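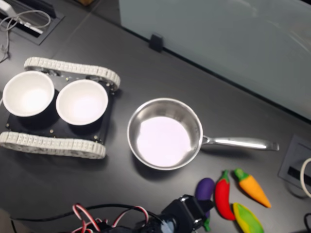

Figure 9.1 A tracked base with two bowls, a saucepan and toy vegetables on the demonstration table at Pudis.

Chapter 9
Watching a Demonstration

Before you read
Think of the last time somebody showed you a machine they were proud of. Who picked the task? Who decided when the showing was over?

On Tuesday, October 22, 2019, a company called Pudis opened its second floor to visitors. I went with a class of 15 students from the evening program, most of whom had never stood next to a robot arm. The invitation promised "kitchen automation you can see for yourself." There was coffee, a rack of name tags, and a table with toy vegetables on it.

I mention the toys early, since the invitation did not mention them at all. A plastic carrot doesn't bruise. It doesn't come out of the refrigerator with a film of water on it, and it looks the same in February as it does in August. None of this makes a demonstration dishonest. Engineers use toys for good reasons, and a lab that practiced on real eggplants would have a large grocery bill and a smell. But the word on the invitation was "kitchen," and a reader of this book should get used to holding the word in one hand and the table in the other.

Our guide was Tuấn Ninh, who had worked on the project long enough to be tired of some of the questions. He was a better guide than the brochure. The brochure said the system, sold under the name Cumix, had completed 1,138 pick-and-place tasks. A student asked how many it had tried. Ninh said he would have to look that up, and later in the afternoon he did: the log he trusted covered only part of the period, and in that part there were 524 attempts that somebody had checked by eye. The rest had been marked complete by the software itself.

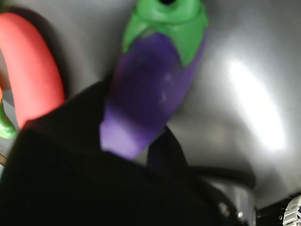
You will meet this problem again in Section 9.3, under the heading "Who keeps score?" For now it is enough to see what a visitor is up against. When a gripper closes on a toy, everyone leans in, and it is very hard to watch that moment and think about the log. Half my students forgot to write anything down. So did I, for a good part of the first hour.

There is also the matter of what counts as the task. Suppose a vegetable is supposed to end up in a pan. Is it a success if it lands on the rim and rolls in? If a person nudges the pan between tries? If the arm takes so long that the cook would have finished dinner? The people from Wilon, who were considering a purchase, did not ask any of these questions while we were in the room. They asked about price and whether the software came with updates.

Myklebust, a competing firm, held its own open day the same season, and several students went to both. Their notes are used in the exercises at the end of this chapter. They disagree with mine in places, and I have left the disagreements alone.

What this chapter covers
9.1 Reading an invitation: what is claimed and what is left out
9.2 The table as a choice: objects, lighting, starting positions
9.3 Who keeps score? Attempts, completions and checks
9.4 Questions to ask while the machine is running
9.5 Writing up a visit the same evening

Key terms
attempt, completion, reset, intervention, starting position, trial log

9.1 Reading an invitation
Start with the verbs. "Can handle" is weaker than "handles," and "is designed to handle" is weaker than either. Go through the Pudis invitation, reprinted on the next page, and underline every verb that has the robot as its subject. Then cross out the ones you could not check by standing in a room for an afternoon.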